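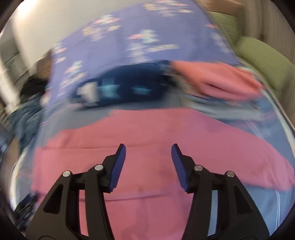
Fig. 2. Pink garment laid out flat on a bed.

5. Drying knitwear and other delicate items

This section is for the Warnis drying cabinet with the flat mesh shelf. If your cabinet has only the hanging rail, please go to section 6. Read the care label of each garment before you start. When the label and this manual say different things, follow the label.

5.1 Before the first use of the shelf

1. Take the shelf out of its cardboard and remove the two foam strips from the back edge.
2. Wipe the mesh with a damp cloth and let it dry in the room air.
3. Slide the shelf into the lower pair of rails until you hear a click on both sides. If only one side clicks, pull the shelf out fully and begin again. Do not push it with force.
4. Close the door and run the Air program for 30 minutes with nothing inside. A light smell of new plastic is normal the first time.

Note: The spare shelf has order number 616. It fits also the older Sorkgate cabinet, but there it must be placed in the upper rails.

5.2 Preparing the garment

1. Press the water out with your hands or spin at the lowest speed of your washing machine. Never wring wool.
2. Spread a dry towel on a table or on a bed, put the garment on it and roll both together. Press along the roll and open it again.
3. Lay the garment flat and bring it to its correct shape. Pull the sleeves straight, close the buttons and smooth the collar. The shape it has now is the shape it will keep.
4. Measure the width under the arms if the garment is new to you. You can compare after drying.

Large pieces may be folded once, with the sleeves across the front. In this case turn the piece over after half of the program.

5.3 Starting the program

1. Put the garment on the middle of the shelf. Leave a hand's width free on the left side, where the air comes in.
2. Close the door and turn the dial to Flat.
3. Choose Low for wool, silk and viscose, or Medium for cotton knits.
4. Press Start. The remaining time is shown after about a minute – before this you see only two lines.

You may open the door at any moment. The fan stops and continues when the door is closed again.

CAUTION: Do not dry garments that were cleaned with solvent, or that have foam padding inside. Risk of fire.

CAUTION: The metal plate behind the shelf becomes hot on Medium. Keep children away from the open cabinet.

5.4 After drying

Let the garment rest on the shelf with the door open until it feels cool. Thick seams and cuffs can still be a little damp – this is no fault of the cabinet. Start Air again or leave the piece lying flat in the room overnight.

Clean the lint filter every time. It is behind the small cover at the bottom right and comes out without tools.

5.5 If something is not as expected

Display shows 1554: the shelf is not locked in the rails. See 5.1, step 3.

Garment has marks from the mesh: place a thin cotton cloth under it, and use Low.

Program stops early: the filter is full or the air inlet is covered.

For other messages see section 9.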